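Skoncombe Workshop > Evening courses > Home robotics > Handout 4

Handout 4: Testing the pick routine before you bolt anything down

By now your arm should have a mount drawing and a joint limits file. Tonight we stay in simulation. The bench at Skoncombe is not free until May, and most of you still have to decide where the arm will stand at home.

Start with the table. Measure the real one and enter the figures in millimetres. The Merkel file assumes a base plate 467 mm from the table's centre line. If yours differs, change it now and run the reach check again. A base set too far back will still reach the near edge, so the fault only shows up later.

Next, load the household objects. Leave them cluttered. A single apple on a bare table tells you very little about how the arm will cope in a kitchen. 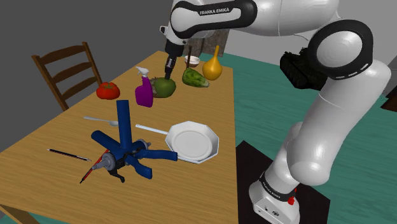
Set the approach height to 70 mm for the first run and bring it down in small steps. Keep the approach vertical until the routine is reliable – angled approaches come in Handout 5. Round fruit should be gripped at its widest point. Long thin things such as pens and spoons need the fingers turned across them, so check the wrist angle before closing.

Run the full batch of 3,000 attempts overnight. My last batch gave 2,904 clean picks, and nearly all the failures were the gripper touching a neighbouring object on the way down. Save the log for every failed attempt, including the seed, or you will not be able to replay it.

Then move the base and repeat. Try at least two positions along the table and compare the logs side by side.
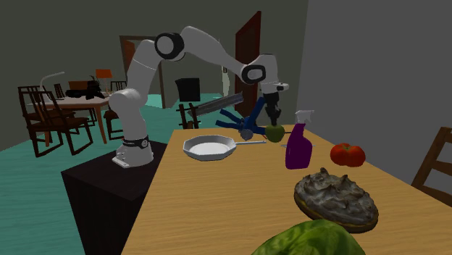 Anatole Baudry writes that he would do the base position first and the batch second, as he lost a week at home tuning a grip for a spot where the arm could not be fixed to the floor. He also suggests marking the base outline on the real floor with tape and walking past it for a few days.

I have no objection to that order. Bring both logs and your mount drawing to the next session.

Fletum Evening Courses, Rutherford Room, Skoncombe Workshop | Contact | Back to top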